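Search the forums
Search titles only
Advanced search

Irkwood opens its chargers to all makes - anyone tried them yet?

pedalboat
Posted 7.42am

Morning all! Just back from a run up to my sister's and I had to share this. Irkwood have quietly taken the members-only lock off the Clinduvness site, so you can now turn up in any electric car, tap a bank card and plug in. No app, no little plastic fob, no ringing a helpline in the rain. I was so pleased I nearly hugged the machine.

I had 20 minutes on it while I drank a tea and came away with more than enough to get home. Has anyone been to one of their other sites since November? I'd love to know whether it's the whole network or only the one.

marrowfat
Posted 8.05am

Columham is open as well, I used it last week. Same card reader, same bright green light when it takes. Lovely and easy. The cable is a bit short if your socket is at the back left, so I had to reverse in and then shuffle over a touch, but I'd put up with a lot worse.

GreyEstate
Posted 8.31am

I'm going to be the misery here. I pay Irkwood a monthly fee, and I pay it so that I can get a charger when I need one. Columham only has 2 fast ones. If every car on the bypass can pull in now, what am I paying for? Twice this month I've had to queue behind people who aren't members.

pedalboat
Posted 8.50am

That's fair, GreyEstate, and I'd be cross about the queue too. Don't members still get the lower rate, though? I paid the full visitor price and it stung slightly. I do think more cars using them means more get built - the one at Clinduvness stood idle every single time I drove past last year, and no firm is going to add to a site like that.

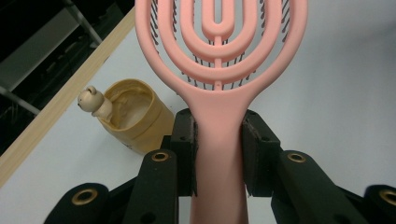

Anyway, what I really wanted to say is that it has changed how I plan the trip. I used to stop early at the services, wait for a slot, then crawl the last stretch with the heater off and a blanket on my knees. Now I go straight through and stop at Clinduvness, where there's a decent café and somewhere to walk the dog. My sister thinks I've become a charger bore. She's right!

Kwaku Fiadzo
Posted 9.17am

Members do get the lower rate, yes, and you can still book a slot in the app, which visitors can't. GreyEstate, have you tried booking? I do it the night before and haven't waited once.

For what it's worth I've driven 500 miles this month on Irkwood chargers alone, in a car they wouldn't have let near the place a year ago. Brilliant stuff. More networks should do it.

GreyEstate
Posted 9.40am

Booking is fine if you know when you'll arrive. I'm a district nurse, I don't. And a booking didn't shift the chap who'd left his car plugged in at full and gone off for his shopping.

marrowfat
Posted 9.46am

Ah, now that I agree with completely. They need an overstay charge. Ostapchuk do one and it clears people out sharpish.

Khrystyna-Mariia Didenko
Posted 10.22am

Ostapchuk's is too harsh, if you ask me. I got stung for being 2 minutes over with a toddler in one arm and the cable in the other. Give people a text and a bit of grace first, then charge them.

But I'm with pedalboat on the main thing. We only have the one car and no drive, so public chargers are all we've got, and every site that opens up makes life easier. I cheered when I saw the new sign at Columham - properly out loud, in the car park.

GreyEstate
Posted 10.35am

All right, I'd take a text and some grace. Put four more fast ones in at Columham and I'll cheer with you.

pedalboat
Posted 10.51am

Deal! I'm heading back up in a fortnight and going by the coast road this time, so if anyone knows of a good stop that way please shout. It needs to have tea.

7 people liked this thread
11 shares

Recent threads
Best cable bag for a small boot?
Winter range: what are you all getting?
Ostapchuk app keeps logging me out
Charging from a lamp post, worth asking the council?
Second-hand electric estate, what to check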